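Repair room to open above Ultmont library

A repair room where people can mend small household items at no charge will open on the first floor of Ultmont library in August.

The room has been set up with a grant of £2,000 from the town council and will hold 2 sessions a week, one in the morning and one from 6pm. Visitors can bring lamps, toasters, radios, toys, bags and clothing. Microwaves, televisions and anything that runs on gas will not be accepted.

Iona MacBrayne, the library manager, said the idea came from readers who kept asking for books on fixing things.

"We had the books, but people wanted somewhere to sit down with a screwdriver and someone to ask," she said. "A lot of flats in the town have no space for that sort of job."

Erick Wanyama, a retired electrician, will check every mains appliance before it goes home. Afia Aidoo will run the sewing table, which has two machines and a steam iron.

Screws, fuses, buttons and other small parts will be free to users. The library is asking residents to hand in spare parts and storage for them, such as jars, tins and drawer units with clear fronts. Items can be left at the front desk during opening hours. 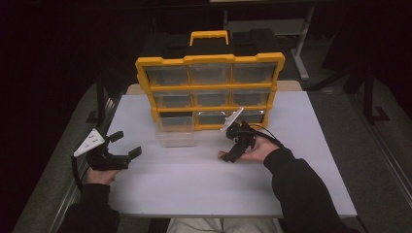

How to book

Places can be booked at the front desk or by phone. Each booking lasts 80 minutes and covers one item. People who have not booked may wait for a free seat, but evening sessions are expected to fill up.

Under-16s must come with an adult. Owners are asked to stay with their item and help with the work where they can. If a new part has to be ordered, the owner pays for it and books a second visit.

A similar scheme in nearby Kaneko took in 360 items last year, with lamps and vacuum cleaners the most common.

The council will look at the grant again next spring. Siamak Mazandarani, the councillor who put forward the plan, said he would like to add bicycle repairs if a ground-floor space can be found.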